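Mar 12, 2026
Notebook, sound and image archive, Silden room

Continued with the captions for the Ultar temple collection. Merle Kereama brought back the corrected list of the recordings, so I could compare it with our own. We have 125 items with a caption and a description, and in many of them the two fields say exactly the same sentence. I don't want to delete one of them yet. When the records go to the public catalog, one field is sometimes hidden, and then the visitor would have nothing to read.

Problem of the day: the word "service". In the June interviews the families use it for the prayers, for the shared meal and also for washing the dishes after it. Our keyword list allows only "worship". I put "worship" for the prayers and left the other two open. Merle thinks the meal needs its own keyword and I agree with her, but the list belongs to Sheehan and we can't change it from here. I wrote to them. Until the answer comes, please don't fill these fields with something similar.

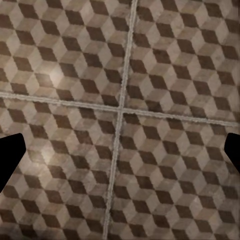

The second thing is the names of the places. The older people say the name of the village, the younger ones say the district, and in the transcripts we have both, sometimes for the same person. I keep what was said in the transcript and put the official name in the place field only. Item 916 is still wrong: it gives the hall in Iltus, but the speaker says clearly that at that time they met in an apartment above a shop. I changed the place to "private home, Iltus" and made a note with my initials.

Listened again to the long hymn recording, over 30 minutes. The singing starts very quietly and there is traffic from the street — I did not clean it. Shayne Merrick asked if we could cut the beginning. My opinion is no, or only for the listening copy. One hears people come in, greet each other and put down their bags, and for a person who studies the community this part is maybe more useful than the hymn. Shayne will make a short version and keep the full one next to it.

Consent forms: 3 are missing a signature for online use. They are signed for the reading room, so the recordings stay there for now. Merle will see the families after the spring festival and she takes new forms with her, in both languages. The translation of the second page must be checked before, the sentence about withdrawing permission sounds to me like a threat.

Still to do: the spelling of the hymn titles (two systems mixed, I prefer the one Merle used in her list), and the empty date fields in the last box. I stopped at the end of the second folder — the third is not opened.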